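Why I love a thin towel

Give me a thin towel any day! I grew up thinking thick meant good, and it took one damp December in a rented flat in Groncombe to cure me. My big fluffy ones never dried — two days on the rail and they smelt like a pond.

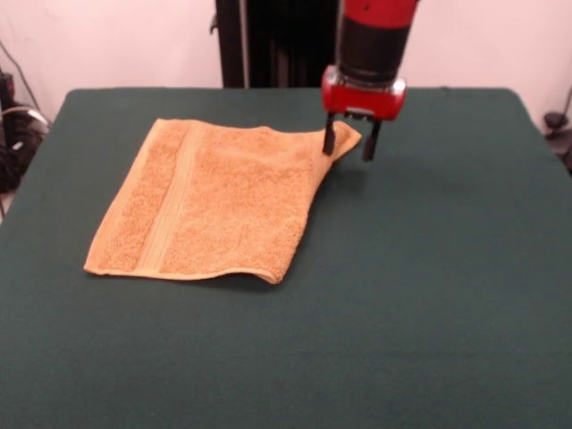

By Hashmi
10 February 2025

So I bought four cheap, flat ones from the market, and I'm still delighted with them. They dry overnight, they fold small, and you can fit about nine in the drawer that used to hold three. They do a better job on wet hair too, whatever the shops say about weight.

Keep one thick towel for guests, if you must. I gave mine to the dog, who adores it.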